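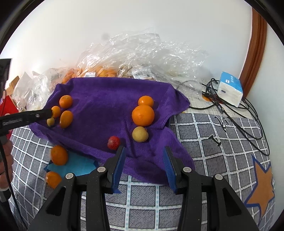

Oranges on a purple towel.

Well, I caved and watched all of Durko over the weekend, and I have thoughts! If you missed the launch, it's the new reality show where 2 teams get dropped in a fishing town called Skuvness and have to run the local hotel until one of them cracks. The first episode drags (so much luggage!) but stick with it - the kitchen challenge in episode three had me yelling at the TV. I still think the Barnbridge team got robbed in the vote, and 47 of you have already written in to tell me I'm wrong. Fine! Casting for the next season is open and filming starts in May, so if you've ever wanted to fold sheets under pressure, go for it. Next week I'm starting Achari, the cooking drama everybody keeps bugging me about. No spoilers, please.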